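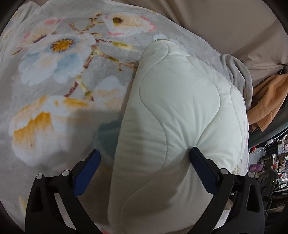 Wednesday, sometime after 9 p.m.

The Prekeo box came today! I had completely forgotten I'd signed up for it, so when I saw it sitting by the door I thought it was the vacuum bags. It was not the vacuum bags. It was a whole carton of kefir, the drinkable kind, in four flavors, plus a coupon sheet and a little card telling me to "share my honest thoughts," which I fully intend to do, starting with this diary and then on the blog over the weekend when I've had time to try them all properly.

I should say that I have never been a kefir person. I like yogurt fine, I'll eat it with granola if it's in front of me, but drinking it always seemed like one step too far. My aunt used to keep a jar going on top of her fridge and the smell of it kind of followed you around the kitchen. So I went in a little nervous (okay, a lot nervous) and picked the peach first, figuring peach can't hurt anybody.

And I liked it! It's thinner than I expected and tangy in the way buttermilk is tangy, with a tiny bit of fizz at the back that made me check the date on the cap. The date was fine, and the card says the fizz is normal. I drank half the bottle standing at the counter and then poured the rest in a real glass so I could pretend I was being civilized about it.

The plain one, though, hmm. I took two sips and put the cap back on. I can see it being good in pancakes or as a marinade for chicken, and I'm going to try the pancakes on Saturday if I remember to buy eggs. The other two flavors are black cherry and something called garden ginger, and I'm saving those because I don't want to get everything confused in my head before I write it up. Last September I did the Nusex seaweed crackers and the Clegg oatmeal in the same afternoon and by the time I sat down to type I honestly could not remember which one had the weird aftertaste. (It was the crackers. I'm almost sure it was the crackers.)

Speaking of the blog, I'm up to 443 followers! I know that's small potatoes for some people but I started out with my cousins and one lady from the quilt shop, so I'm pretty pleased. The oatmeal giveaway brought in 22 new ones all by itself. I had to mail the prize out of my own pocket in the end, as Clegg never got back to me about shipping, and I'm still a bit sore about that. I sent them two emails. I'm not sending a third.

What else. I went to the store after work to see what Prekeo costs when it isn't free, and they only had it at the big Brundov over by the highway, down in the bottom of the dairy case behind the whipping cream. I practically had to lie on the floor. I'm not sure I'd pay full price every week, but with the coupon it's about the same as what I already spend on those fancy coffees, and I've been wanting to cut those out anyway. I bought one black cherry so I can use it for the giveaway photo without opening my own, and then I bought a bag of pretzels because I was hungry, and ate most of them in the car.

Oh, and I need to write this down before I forget - the card says to work up to a full serving if you're new to it. I read that AFTER the glass of peach. My stomach has been making some very interesting noises all evening. Nothing terrible, just chatty. Tomorrow I'm only having half, and I'm having it with toast.

Dinner was leftover chili, which in hindsight was maybe not the smartest thing to put on top of it. There are 16 bottles in the carton and I've got 10 days to get the review up, so even at half a bottle a day I'd better start handing some over the fence. I'll ask next door if the kids like peach. They'll eat anything, those kids, they liked the seaweed crackers.

Still to do: find the blue glass for pictures, clear a shelf in the fridge (the pickles can go in the door), look up what you can bake with kefir besides pancakes. I think I saw a banana bread somewhere. And vacuum bags, because they really have not come and the hall rug is starting to look furry.

Going to bed with a peppermint tea.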